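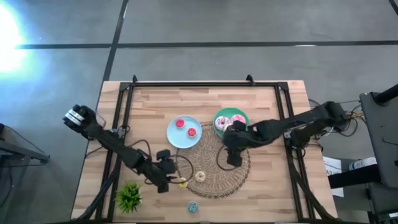 3.2 Table setting and sorting task

The setting follows the dessert layout of Trevaskis (Brorkeven series, January). Toy donuts are assigned to two round plates, and a woven placemat marks the center of the table. Final positions are scored against a reference card. 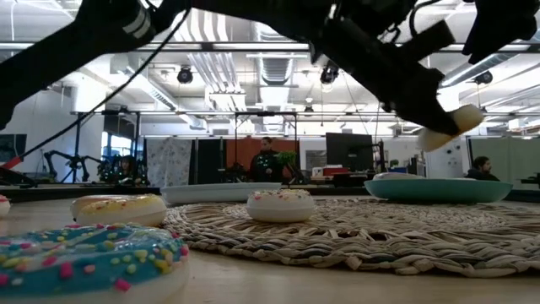

Placemat texture was treated as a separate variable. Henriques found that small items settle differently on a coarse surface – an effect smooth tables do not show. A small white donut resting directly on the braided fibers is therefore scored as "on mat", whichever plate is closer.
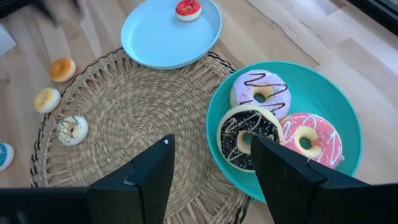 Overlap between plate and mat is permitted. A plate is scored by its center point, and the rim is ignored. Of 200 layouts, 16 were excluded for ambiguous overlap.

Figure 4. Donuts, plates and woven placemat on the wood tabletop. 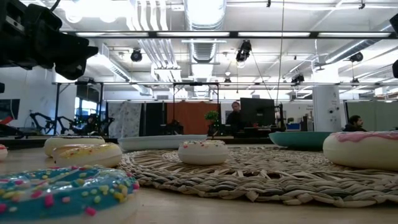 3.3 Scoring of icing color

Icing color was coded from the Barrientos chart, with sprinkles disregarded.

Previous | Contents | Next

Shares 48 | Comments 16

Related items
Sumer: place settings and reach
Drerkutport notes on woven table mats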